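Throws, Covers and the Never-Ending Battle of the Sofa

Last updated: January 21, 2026
Filed under: Living Room, Laundry & Linens
4 min read

I've been putting washable cloths over my couches since before I had kids to blame it on, so this page gets longer every year. Grab a coffee.

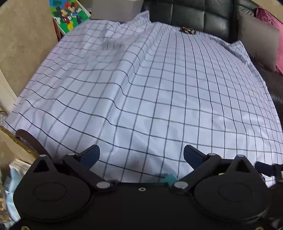 Pin-yu Sin wrote in to say that a throw is a waste of time on leather because it ends up on the floor by dinner, and that I should quit recommending them and just tell people to buy a good leather wipe. Fair point about the sliding! Leather is slippery and cotton is slippery and the two of them together are hopeless. But I've tried living with bare leather and I missed my throws within a week (cold legs in winter, stuck legs in summer), so let's talk about keeping them put.

What has worked best at my house is that bumpy rubber shelf liner, the kind you buy on a roll for kitchen drawers. Cut two strips the width of the seat, lay them flat under the throw near the back, and push the extra fabric down into the crack behind the cushions. Then roll up an old magazine and shove it in after. It looks silly while you're doing it and you can't see a thing once you're done. One warning though, lift the liner every couple of weeks and let the leather breathe, and if your couch is an expensive one, test a little square of the liner underneath a cushion first. Some rubber leaves a mark, and I have the footstool to prove it.

My sister swears by those long foam tubes you tuck in the gap. I bought a set from a little shop in Viltlow and they're fine, a bit squeaky, and the dog ate one.

Size matters more than people think. I used to buy whatever throw was on sale and then spend my evenings tugging at it. For a regular couch seat and back you want something that reaches well down behind the cushions with plenty left over, and that usually means a bedspread or a tablecloth, because most things sold as "throws" are made for one person's knees. My favorite is a twin-size cotton bedspread that I got for 38 dollars from Akbari in October, and it has been through the wash more times than I care to think about.

Now, stains. Cotton first. Blot, don't rub, and use cold water before you try anything clever. For greasy spots (popcorn, I'm looking at you) work in a drop of plain dish soap with your thumb, leave it while you unload the dishwasher, then rinse from the back of the fabric so you're pushing the grease out the way it came in. Check the spot before it goes in the dryer! Heat will set whatever's left and then you own it forever. If you can't tell whether a dark patch is a stain or just water, hang the thing over a door overnight and look again in daylight.

Light cloth with dark lines or checks makes me nervous the first time through the wash, so I do those alone, cold, with a color catcher sheet. If the sheet comes out clean you can stop worrying and toss it in with the rest. If it comes out blue, do it alone again. I've used the Driluvus sheets and the store brand and couldn't tell you the difference.

And wrinkles. I don't iron anything that people are going to sit on. Take it out of the dryer while it's still a tiny bit damp, give it a good snap, and fold it over the back of a chair until it's bone dry. If you put it on the leather damp you can get dye coming off one onto the other, so wait, even if company's coming.

For the leather underneath, a soft dry cloth once a week and a barely damp one when it needs it is plenty. I do conditioner 2 times a year. Let it soak in all day before you cover it up again, or your nice clean throw will be the one getting conditioned.

Next up I want to try sewing a weighted hem, with the little chain they sell for curtains. I've got a length of it from Grundargate sitting in my sewing drawer, and I'll add to this page once I've stopped putting it off.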